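ジョルナディン基金 助成担当 ヴァンダ・ビエレツカ様

「ほどく・つなぐ・着る」古着お直し教室 中間のご報告
2024年8月6日

ビエレツカさん、こんにちは。暑い日が続いていますが、お元気ですか。前回のお電話で「かたい報告書はいらないから、様子がわかるように書いてください」と言っていただいたので、お言葉に甘えて、いつものおしゃべりの調子で書かせてもらいます。数字のところだけはちゃんとしますので、どうかご安心を。

まず、教室は続いています！ 春に始めたときは、正直なところ最初の月で人がいなくなるんじゃないかとびくびくしていました。スケナム通りの二階なんて階段は急だし、看板は小さいし、雨の日は下の自転車屋さんの荷物で入口がふさがるし。それでも登録してくださった方は31人になりました。毎回全員が来るわけではもちろんなくて、畑が忙しい時期はがらんとしますし、学校が休みに入ると今度は子ども連れで急ににぎやかになります。子どもは机の下でボタンを色分けしていて、これが案外助かるんです。缶の中身が見違えるほど使いやすくなりました。

内容は申請書に書いたとおり、コースを4つに分けています。裾上げとウエスト直し、穴とほつれの繕い、ファスナー交換、それから一着まるごとの仕立て替え。いちばん人が集まるのは裾上げだろうと踏んでいたのに、ふたを開けたらファスナー交換でした。みなさん、ファスナーの壊れた上着を何年も押し入れにしまっているんですね。捨てられないし着られないし、という服が一軒に一着はあるらしくて、毎回どなたかが紙袋からおそるおそる出してこられます。

ファスナーの講師はミロスラフ・クビーチェクさんにお願いしています。もともとは鞄の修理をしていた方なので、布の服には最初ちょっと戸惑っていらっしゃいました。力が強すぎて、薄いワンピースの縫い代をびりっとやってしまったのが二回目の教室です。持ち主の方が大笑いして、その場で繕いのコースに移って自分で直したので、結果としてはいい教材になりましたが、それ以来、薄手のものは私が横につくことにしています。

繕いのコースのほうは、シュチェパーンカ・ゼマンさんがほとんど一人で引っぱってくれています。この人の教え方が私は大好きで、とにかく最初の一時間は針を持たせないんです。服を広げて、手でなでて、どこが薄くなっているか探すだけ。肘、膝、脇の下、それからポケットの角。穴になる前の場所を見つけられたら半分終わったようなもの、とおっしゃっていて、早く縫いたい人はじりじりしています（私もその一人でした）。でも家に帰って自分のたんすを開けると、たしかに見え方が変わっているんですよ。先週は夫のシャツを全部ベッドに並べて、夕飯が遅くなりました。

家での下調べは、宿題としてみなさんにお願いしています。しわを軽くのばして、平らな場所に広げて、弱っているところに待ち針か洗濯ばさみで印をつけてくるだけの簡単な宿題です。机の小さいお宅が多いので、ベッドの上でかまいませんとお伝えしています。最初のころはくしゃくしゃのまま袋に入れて持ってくる方がほとんどで、アイロン台の前に行列ができて、それだけで三十分なくなっていました。今はだいぶ減りました。
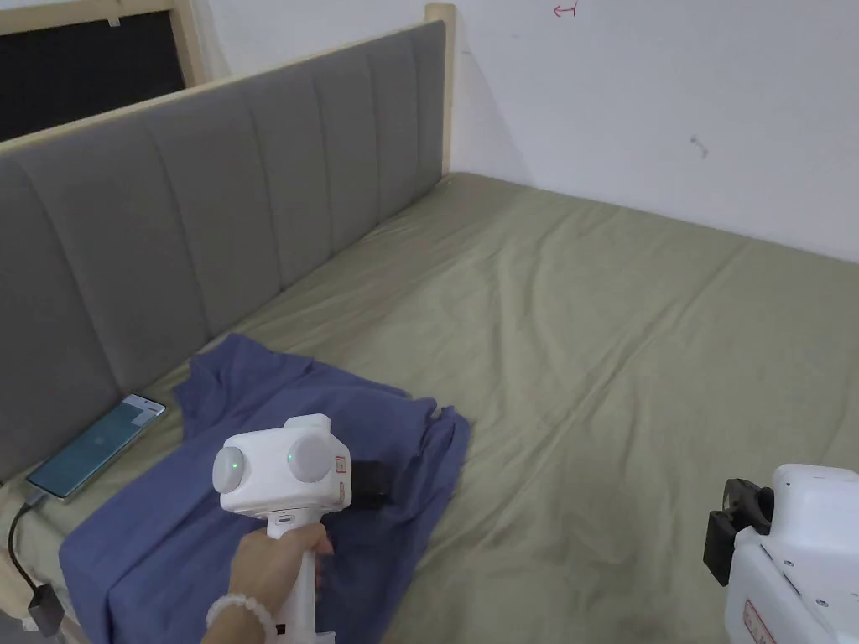 ベッドの上の青い服。まだしわが寄っています。

青い服といえば、糸の色合わせでは苦労しています。青ってどうしてあんなに種類があるんでしょう。紺なら紺で押し通せるのに、洗いざらしの中間の青になると、店で買った糸がことごとく浮くんです。コペツキー手芸店のご主人が、見本帳の古いものを譲ってくださったので、今はそれを窓のそばに持っていって合わせています。蛍光灯の下で決めるとたいてい失敗します。ゼマンさんは、合わないならいっそ黄色で縫いなさいという主義で、これには賛成派と反対派がはっきり分かれていて、教室が一番盛り上がる話題でもあります。

さて、お金の話です。ここは座り直して書きます。

いただいた助成のうち、これまでに使ったのは2860ユーロです。大きいのは会場費と講師への謝礼で、その次がミシンの修理代でした。申請のときは中古のミシンをもう一台買うつもりでいたのですが、寄付でいただいたもののうち眠っていたものを見てもらったら、部品を替えれば動くとわかり、買うのをやめて修理にまわしました。この変更は電話でお伝えしてありますが、書面でもお願いしますとのことでしたので、あらためてここに書いておきます。修理の明細と領収書の写しは別便でお送りしました。一枚だけ、糸と接着芯をまとめて買ったときの領収書が、レシート用紙のせいでかなり薄くなっています。店で再発行してもらったものを重ねて留めてありますので、二重に請求しているわけではありません！

材料費は予算より少なく済んでいます。理由は簡単で、みなさんが持ってきてくださるからです。亡くなったお母さまの裁縫箱をそっくり、という方もいらして、中から未使用のファスナーが束で出てきたときには歓声が上がりました。長さがばらばらなので整理に手間はかかりますが、金具の丈夫さは今売っているものよりずっと上だとクビーチェクさんがうなっていました。浮いた分は、できれば秋の仕立て替えコースの布切りばさみに使わせていただきたいのですが、いかがでしょうか。今あるはさみは切れるものと切れないものの差がひどくて、切れるほうをみんなで取り合っています。費目が変わるようでしたら、変更届の用紙を送ってください。すぐ書きます。

うまくいっていないことも書いておきますね。

ひとつは夜の回です。仕事帰りの方に来ていただこうと思って設けたのですが、二人とか三人の日が続いています。来てくださる方に聞くと、始まりが早すぎて間に合わないという声と、終わりが遅すぎてバスがなくなるという声の両方があって、頭を抱えました。今のところ、夜は教室という形をやめて、ミシンを自由に使える時間にしようかと相談しています。講師なしで、わかる人がわからない人に教える形です。謝礼がかからないぶん回数を増やせますし、実際、夜に来る方はもうかなり手が動く人ばかりなんです。

もうひとつは男性の参加です。申請書にはりきって「男女を問わず」と書いたのですが、今はほんの数人です。そのうちの一人、ボジヴォイ・スラニナさんは、作業ズボンの膝ばかり持ってきます。膝、膝、また膝。ご本人いわく、ほかのところは破れないそうです。あて布の裏に古いジーンズを一枚はさむやり方をご自分で考え出して、これがとても丈夫で、今ではほかの方も真似しています。仕事場で配ってもらえるように、スラニナさんの膝のやり方を一枚の紙にまとめてみようかという話が出ています。絵は私が描くので、出来ばえはあまり期待しないでください。

それから、直した服の交換会のこと。フカムの市場の隅を借りて一度だけ試しにやってみました。配ったちらしは800枚です。刷りすぎだと家族には言われましたが、残ったのはほんの少しでした。お客さんは思ったより来てくださったのに、交換のルールがややこしくて、前半はずっと説明ばかりしていました。一着持ってきたら一着持って帰る、というだけのことに、なぜか「上着と靴下は同じ一着か」という議論が始まってしまって。次は札を色分けして、大きいもの同士、小さいもの同士で交換してもらいます。雨でテントの端がずっと垂れていたので、場所ももう少し内側に変えてもらえるよう市場にお願いしてあります。返事待ちです。

これからの予定です。夏のあいだは会場が工事に入るので、教室は少しお休みをいただきます。床の張り替えだそうで、ミシンは全部、奥の倉庫に運びました（腰が痛いです）。再開したらまず繕いとファスナーを続けて、仕立て替えのコースは日が短くなってから始めるつもりです。冬物のコートは厚くて家庭用のミシンでは針が折れるので、そこをどうするかクビーチェクさんと相談中です。手で縫うか、鞄用のミシンを借りるか。借りられれば早いのですが、持ち主の方がなかなかうんと言ってくれません。

11月には、一年の仕上げに小さな展示をしたいと思っています。きれいに直ったものだけを並べるのはつまらないので、失敗したのも出してもらうつもりで、例のびりっといったワンピースはすでに出品が決まっています。持ち主の方が一番乗り気です。

最後に、お願いをふたつ。次の送金の時期を、できれば会場の工事が終わる前に教えていただけるとありがたいです。会場費の前払いがあるものですから。それと、基金のロゴを使うときの大きさの決まりを、もう一度送っていただけませんか。前にいただいた紙を、恥ずかしながら型紙と一緒にどこかへしまい込んでしまいました。

お近くにいらっしゃることがあれば、ぜひ教室をのぞいてください。そのときは直したい服を一着、お忘れなく！

「ほどく・つなぐ・着る」世話係
ディマ・スマディ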